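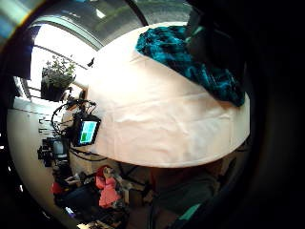
## September departures, quick update

Stornuvus walking tour: 2 places left. Price is 866 per person, ferry and all dinners in, flights not. Lucienne Pons leads again. Deposits to the office please, not to Lucienne.

The Melutico day trip is full. Waiting list open, email Mirjam Cuypers. Bus leaves 6:40 am sharp, from the De Smet parking lot, so dont go to the station like last year. 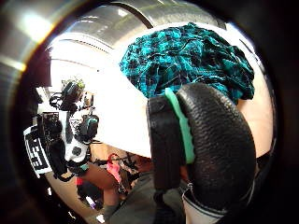 Flirkska huts next. 49 a night now, 58 with breakfast, sheets included but no towels. Evenings up there get cold fast and the stove goes off at ten. Bring layers: a warm hat, thick socks, something plaid and shapeless like the teal and black one here, and gloves with a proper cuff at the wrist. Thin ones wont do on the ridge path. Headlamp too.

Luggage tags are in the mail. Missing yours? Call Mirjam, mornings only.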